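The Thursday shift

Callum Lennox had worked the bar at the Butitz for 19 years when the Vondlow people put two arms in the back room. They came on a Monday van and were bolted down before lunch.

His job now was to set the table. He put out the mat, the board and whatever the drink called for, then stepped back and pressed the key. The arms did the pouring. If something fell, he picked it up and pressed the key again.

"You're not losing hours," the manager told him. "You're losing the boring bit."

Callum had liked the boring bit. It was when people talked to him. Out front there was a screen now, and customers tapped it and looked at their phones. Bratu, who used to wash up, had gone to the depot at Oltach for better money. She sent him a message asking if the robots had learned to swear yet.

At five he laid out the first sour of the evening. He used his own board from home, the one with the stain, as the new ones slid about. 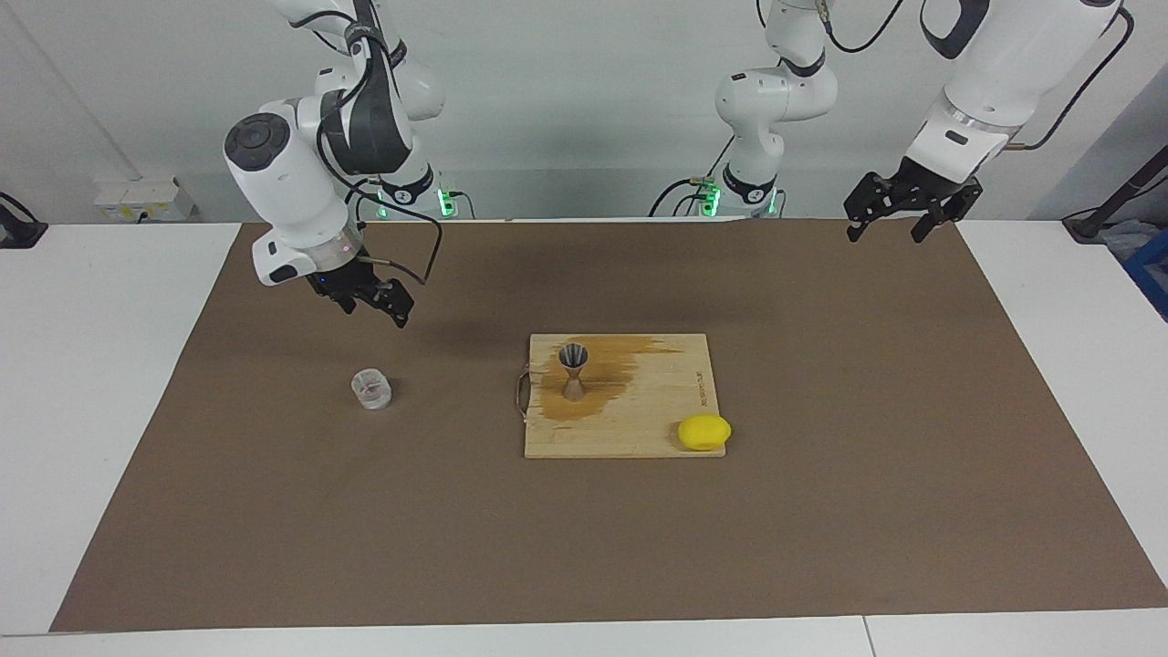
The board, the jigger and the lemon, set out for the first order.

He had his thumb over the key when the door opened and old Mrs Petrie's son asked if anyone was serving.

"What are you after?" Callum said.

He left the arms where they were and went out front to make it.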